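How to Resign Your Membership in a Religious Organization and Request Your File

Wokov Guides > Leaving > Paperwork

Walking away from a church ends your attendance. It does not end your membership, and it does not tell you what the organization has on paper under your name. This page covers the written resignation, the request for records, and what to keep afterward. It was written with the Fostis Fellowship in mind, but the steps work for most groups with a central office and a formal membership roll.

This is general information. If you have signed a contract, received a loan, or are in a dispute over money or custody, talk to a lawyer before you send anything.

Before you write

Gather what you already hold:

Membership card or number
Enrollment or baptism certificate
Receipts for donations and courses
Any signed agreement, including waivers and staff contracts
Letters and emails from the organization

Scan every page in color. Set the scanner to 200 dots per inch for printed text and go higher for handwriting. Save as PDF, one document per file, with the year first in the file name. Put undated papers in a separate folder and leave them there until you can place them.

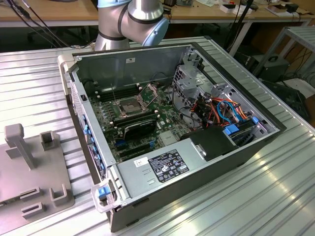
Desktop tower with the side panel off.

Copy the finished folder to two places. One copy should be somewhere other than your home. If you share an email account or a cloud account with a relative who is still a member, open a new account first and use it for all of the steps below.

Step 1. Find the right address

Membership is often recorded at more than one level. In the Fostis Fellowship there is a local hall roll, a district roll, and the central register at Nasr House. A letter to the hall alone removes you from the hall roll only. Send the same letter to all levels on the same day and list the other recipients at the bottom.

If you do not know who holds the register, look up the organization's corporate filing with the state. The filing gives a registered agent, and the agent's address can be used for a legal notice.

Step 2. Write the resignation

Keep it under one page. The letter needs:

Your full legal name and any name you used as a member
Date of birth
Membership number, if you have one
The hall or congregation you last attended
A sentence stating that you resign
The date the resignation takes effect
A request for written confirmation

Sample wording:

I resign my membership in the Fostis Fellowship and in all related bodies, effective on the date of this letter. I withdraw any consent I have given to be contacted by phone, mail, email, or personal visit. Please confirm in writing that my name has been removed from the membership roll.

Leave out your reasons. A letter with reasons invites a reply to the reasons, and the confirmation tends to get lost in it. You can write a longer letter later if you want one on record.

Some groups say that a resignation is valid only after an exit interview. In the United States you can generally end your membership in a religious body by giving notice, and you do not have to attend a meeting to do it. Internal rules may still say that current members should avoid you. A letter cannot change that, and family members should be told before it is mailed if you expect it to affect them.

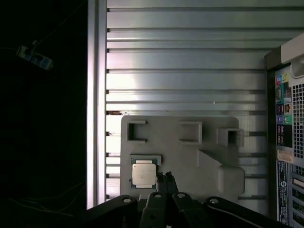 By the Wokov editors | Posted in Guides | Updated September

Step 3. Request your records

Send this as a separate letter in a separate envelope. When the two requests are combined, offices often answer the first and file the second.

Ask for each type of record by name. A request for "everything" is easy to refuse. Typical categories are attendance and course records, donation history, correspondence, notes from counseling or confession, and photographs.

Your right to see these records depends on where you live. Privacy laws in Europe cover many religious bodies. Most US states have no equal rule for churches, and notes from counseling may be held back as privileged. Ask anyway. A written refusal is worth having.

Donation history is the part most offices will send. If yours will not, check your own bank statements and old tax returns.

Step 4. Mail it

Use certified mail with return receipt. Write the tracking number on your copy of the letter before the envelope leaves your hands. Staple the green card to that copy when it comes back.

Readers who do not want to show a home address can use a mail forwarding service. Jimlow Mail accepts certified letters and scans the envelope on arrival. Check that any service you pick will sign for mail on your behalf - not all of them do.

Step 5. Follow up

Wait 50 days. If there is no answer, send a second copy of both letters with the words "second request" and the tracking number of the first. Keep phone calls out of it. If someone calls you, ask them to put it in writing and note the time of the call.

What to keep

Signed copies of both letters, mailing receipts, return cards, and every reply with its envelope. Store the originals flat in a folder, out of direct light.

Related: Form 645, printable resignation letter (PDF)
Related: Asking for the return of unused course fees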